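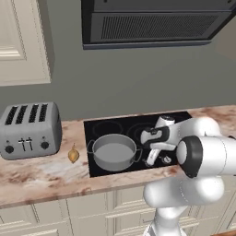

The simulated kitchen, with the arm's gripper beside the pot. The onion stands on the counter between the toaster and the cooktop.

An Onion, a Pot and 2,678 Attempts

The task sheet for the fall project at Clurnilitz runs to one line: put the onion in the pot. The grading sheet runs to four pages.

Suqin Xu wrote both. She teaches the automation elective, which began in September with 23 students, most of whom had never programmed anything with joints. Their first assignment was to open and close a gripper on command. The onion came five weeks later.

All the work is done in simulation. The students control a white arm in a rendered kitchen, using a scripting layer called Iltuleo that was written at the school and is maintained by whoever took the class the year before. A script asks for a gripper position, and a planner works out the joint angles. If the planner cannot find a path, it returns an error code and the arm stays where it is. The code for this is 109, and by October it had become a verb. A team that had been "109ed" had asked for something the arm could not reach.

The onion caused more trouble than the reach did. It is small and round-sided, and it narrows to a point at the top. Two flat fingers closing on that shape will hold it well at the widest part and badly everywhere else. Grip too high and the fingers slide up the taper. Most early scripts did exactly this, then carried nothing across the cooktop with great precision.

"They check the arm's position at every step and never check the onion's," Xu says. "The log says success. The log is reporting on the arm."

The teams name themselves. Lenex took a cautious line: lower the gripper slowly, close, lift a short distance, then compare the onion's height with the height of the fingers. If the two do not match, the script opens the gripper and starts over. It is slow, and it finished more of its graded trials than any other entry.

Appiah went for speed. Its script plans the whole motion in advance, up over the rim and down to a release point near the floor of the pot, with no pause for checking. The pot is wide and has no lid, so there is room for error at that end. The handles leave less. They stick out on the left and right, and a low approach from either side can catch one and drag the pot along the glass. Appiah lost two trials that way before raising its path.

Each team is allowed 2,000 practice runs over the term. Runs are cheap – a desktop machine can do a batch overnight – and Xu introduced the cap after one group stopped reading its code and simply varied the numbers until something worked. Before the cap, that group had logged 2,678 attempts. Its final script contained a wrist angle that none of its members could explain.

Grading now puts more weight on the written report than on the success rate. Students must list every way their script failed, give the cause if they found it, and say so if they did not. A team with a poor grasp and a thorough report can still earn a B.

For the final round, the onion's starting position is shifted slightly between trials. Scripts with a fixed pickup point tend to fail by the second shift. Lenex handled all of them except one, in which the fingers came down on the tip and knocked the onion over. The script had no instructions for an onion on its side.

That case has been added to the task for the spring section, along with a second object to be chosen by the current class. A potato is leading the vote.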